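Can Machines Do the Chores Yet? A Conversation with Nele Kasten

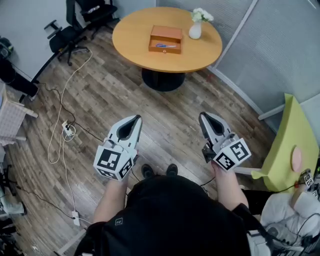
Hand-held grippers in use near a round table with an open drawer box.

The question reaches Nele Kasten several times a month, usually from people who run hotels or care homes. They wish to know when a machine will tidy a room without supervision. Her answer has changed little since she joined the household tasks program at Brarkcombe.

"For one drawer, in one room, we are close," she said in an interview on Thursday. "For any drawer in any room, we are not."

Kasten's group studies ordinary work: opening and closing drawers, putting away scissors, wiping a table, folding a towel. People carry out each task with grippers held in the hands, and the recordings are used to train the control software. The present collection covers 14 chores and holds nearly 600 recordings of each.

Drawers remain a particular concern. "A person feels at once that a drawer is sticking and changes the pull," Kasten said. "The software has to learn that from many pulls, including poor ones. We keep the poor ones."

Leonidas Christodoulou, who oversees trials at the Zulla warehouse, takes a more hopeful view of shop-floor work. Shelves there are of one height and the bins of one make. In October, his team ran 414 restocking attempts and stepped in on 23 of them.

"A store manager would accept that on a night shift," he said. "A family would not accept it in the kitchen."

Kasten agreed with the comparison but questioned the figure. The bins at Zulla were filled by the same staff each evening, she noted, and she would like to see the trial repeated with mixed stock. Christodoulou said a second site was under discussion.

Asked whether she would have such a machine in her own home, Kasten said she would let it clear the table, provided the glasses had been removed first.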